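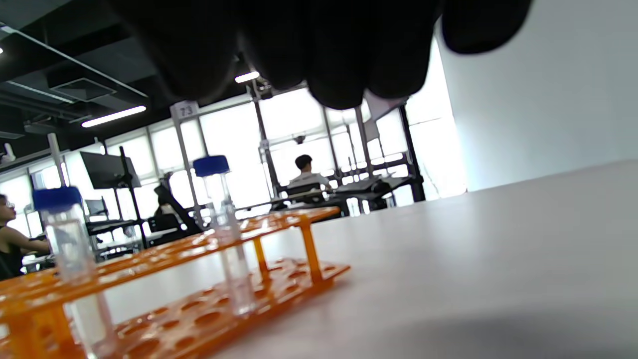

Orange rack, two of the blue-cap tubes, white table by the wall.

27 April 2012

Up before the alarm. Oatmeal, coffee, and the early bus, which was nearly empty until Ellthorpe and then filled with kids going somewhere with sleeping bags. Got in ahead of everybody except Danai, who had already propped the door and was eating toast over the sink in the kitchenette.

Today was the racks. I have been putting it off since March. When we moved up from the old rooms on Plarby Street everything that could stand in a rack got left in one, and the racks went into whatever box had space. Then we unpacked them the same way. So we have had orange racks on the shelves, orange racks on top of the fridge, and a stack of them under the big table where my feet go. Half had tubes in them with no labels and no way to tell if they were clean stock or somebody's leftovers.

Danai and I agreed on the rule last night by e-mail. If it has a label and a name, it goes back to the name. If it has a label and no name, it goes in the tray by the door for a week. No label, it goes in the wash or the trash, depending on the cap. Constanza wrote back at eleven at night to say she wanted to see anything from the Savolainen samples before it went anywhere, label or no label. Fair enough, they're hers and they took two winters to get.

Cleared the white table first. Wiped it down twice because the first pass just moved the dust. It's a nice surface when there's nothing on it and I wish we kept it that way. The light from the windows is strong in the morning and you can see every smear. Then gloves, the black ones. The light-colored ones are all size small now and I split two pairs trying.

The racks are the two-level kind, holes on top and the shallow dips on the bottom for the tips to sit in. The dips are where the trouble is. Anything that drips ends up there and dries, and you don't notice until you pick up a tube and the rack comes with it. I did them with the bottle brush and warm water and a little of the blue detergent. Danai said I should soak them overnight. I said we don't have a tub big enough. She went off and came back with the lid of a storage bin, which is about as deep as a cookie sheet. We did not soak them.

Worked in batches. Empty the rack, check the tubes against the light, sort, wash, stand it on paper towels, put the good tubes back in. It got boring very quickly but it was a decent kind of boring. I had the radio on low. Some long program about canals.

The blue screw caps are the good ones. They thread properly and stay put. The old white ones from the Trinby order never did, and I threw out every white cap I came across and felt fine about it. Danai thought we might keep some for the school visits. I told her the kids deserve lids too. She let it go.

Final count, for the inventory sheet: 696 tubes fit to keep, and 26 racks. Two more racks had cracked legs and went out with the plastic. I had guessed we owned half that many of either. The sheet from last year says 3,490 tubes, which must include the unopened bags down in the basement cage, and I am not going down there to check until someone fixes the light. I wrote "upstairs only" next to my number and put my initials.

Constanza came in before lunch with her coat still on and went straight through the labeled ones. Found five of hers, all at the back of one rack, all in her own handwriting from when she was still writing her sevens with the bar across. She had listed them as lost in transit. She didn't say much, just put them in her own box and took them to the cold room, but she was humming when she came back, and she bought the sandwiches.

Lunch was tuna on rye. Too much celery. We ate by the windows and talked about whether to ask for the table nearer the door. I'm against it. It's drafty and people set their bags on it. Danai wants it for the outlet. We left it there.

After lunch I labeled the racks themselves. Should have been done years ago. White tape on the short end, marker, letter and number. A for ours, B for shared, C for Constanza. The tape doesn't love the orange plastic and a few ends lifted right away, so I wiped those with alcohol and tried again and they held. We'll see how they look in a month. I put the spare roll in the second drawer, on the left, and I am writing that down here so that I can find it when I've forgotten.

Stopped at four. My back was stiff from leaning, and the tops of my fingers were wrinkled up inside the gloves. The stack under the table is gone and I can put my feet there. Still to do: the top of the fridge, which I only dusted, and the small racks for the short tubes, which Danai says she will take on. Also order gloves, size large, and ask what happened to the other bottle brush. There used to be a thin one that got down to the bottom of the tubes properly. I did them today with the fat one and a twist of paper towel on a skewer, which is slow.

Missed the bus by a minute and walked as far as the bridge to catch the next one. Warm enough to carry my jacket. The hardware store had buckets and tubs out on the sidewalk, including a gray one that would hold four racks flat with room on the sides. Didn't buy it, didn't want to carry it on the bus. Will ask Danai if she can get it with the car.

Home. Leftover soup, the last of the bread. Called my sister, who is painting the hall again, green this time. Put a load of towels in and forgot them until now, so they'll need another rinse. Hands smell like detergent even after the shower.

Tomorrow: tub, gloves, return the tray key to Constanza, pay the phone.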